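Robot arm takes on the fiddly jobs at Flekeck repair shop

January 2024

Old desktop computers are getting a new pair of fingers at Flostero's refurbishing workshop in Flekeck, and the staff love it!
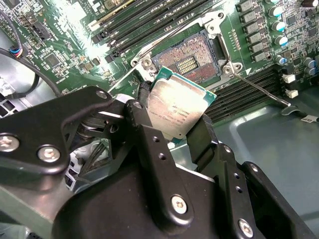
A processor in the gripper, with the socket open behind it.

The shop handles roughly 300 machines a month, and its eight technicians used to do every chip by hand. Now they set up the jobs and test the results.

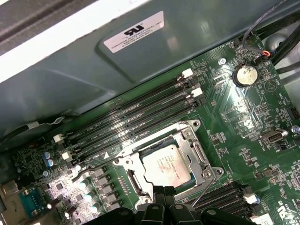 Will anyone lose their job?
Flostero says all eight are staying, and two are training to program the arm.

"My wrists feel brilliant," says technician Jasper Goossens, who has switched to fault-finding.
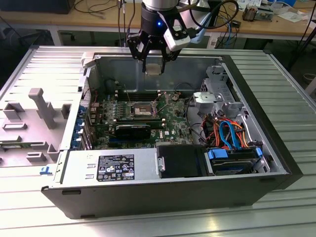
He also gets to choose which models the arm learns next, and a second bench opens in October.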